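Chapter 5
Why Your Dryer Takes Two Cycles

My first dryer was a Harkar, bought used, and for the whole first winter I believed it was dying. Every load needed two cycles. The jeans came out damp at the waistband, the towels had that sour smell, and I'd already started pricing new machines when I finally pulled the vent hose off the back and found a plug of lint as thick as my arm. 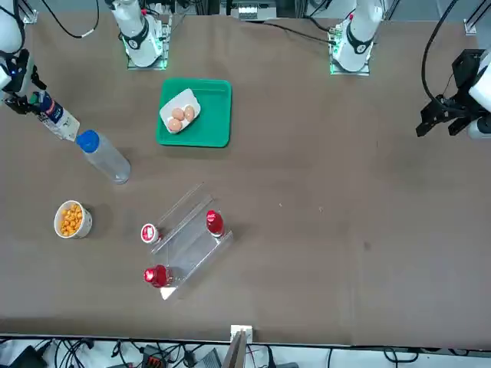
I put the hose back on, ran a load of towels, and they were done in one cycle. So I'd spent a winter blaming a motor, a heater and a thermostat that were all perfectly fine! I've fixed a lot of dryers since then, and I still start at the vent every single time, which is why this chapter starts there too.

In the last chapter we dealt with washers, where the big question is usually where the water went. Dryers are simpler in one way (no pump, no fill valve, no leaks on the floor) and trickier in another, and the tricky part is air. You can't see it, and most people never think about it.

What a dryer does

A dryer has three jobs. It tumbles the clothes, it heats air, and it moves that air through the clothes and out of the house. When somebody tells me their dryer "isn't working," I ask which of the three has stopped. If the drum doesn't turn, we're talking about a belt, a motor or a door switch. If the drum turns but everything stays cold, we're talking about heat. And if it turns and gets warm but the clothes are still damp at the end, my money is on airflow.

That last one is by far the most common complaint I hear, and it's also the cheapest to fix. Most of the time it costs you an afternoon and a vent brush.

Think about what happens in there. Warm air picks up moisture from your clothes. If that air can leave, drier air comes in behind it and the whole thing keeps going. If it can't leave, you've got a drum full of warm, soggy air going around and around with your socks. The heater cycles off early too, since the thermostat feels the trapped heat and figures the job is going well.

A quick test before you take anything apart

Start a load on high heat and walk outside to the vent hood. Hold your hand near the flap. You want a strong, steady push of air, and the flap should be standing open. If it's barely lifting — or there's a bird's nest in it, and yes, I've pulled one out — you've found your trouble and you haven't touched a screwdriver yet.

No outside vent? Then you may have a condenser or heat pump model, like the smaller Cunar machines, and you can skip ahead to the second half of this chapter. Those have a filter and sometimes a coil that clog in their own special ways.

About the lint screen

I know, I know. You clean it. But do you ever wash it? Dryer sheets can leave a film on the mesh that you can't really see. Take the screen to the sink and run water over it. If the water pools on top and just sits there, air is having a hard time getting through too. A soft brush and a little dish soap will take care of it. Let it dry all the way before you put it back.

I do mine every March, when I'm already cleaning out the vent.

What you'll need for this chapter

Unplug the dryer before you move it or open it. If it runs on gas, shut the gas valve as well, and if you ever smell gas, stop, get out of the house and call the gas company from outside.

For the jobs coming up, have these handy:

A Phillips screwdriver and a nut driver
A vent brush on a flexible rod
A vacuum with a narrow hose
Metal foil tape (regular duct tape dries out and lets go)
A cheap multimeter, for the heat section only
A flashlight

If your vent hose is white plastic, add a metal one to the list. Plastic hose sags, catches lint and can burn, and I replace it whenever I find it.

We'll take the vent run first, from the back of the machine to the outside wall, then the blower wheel, and then the heater and its fuses. Pull the dryer forward slowly so you don't crush the hose, and let's get behind it.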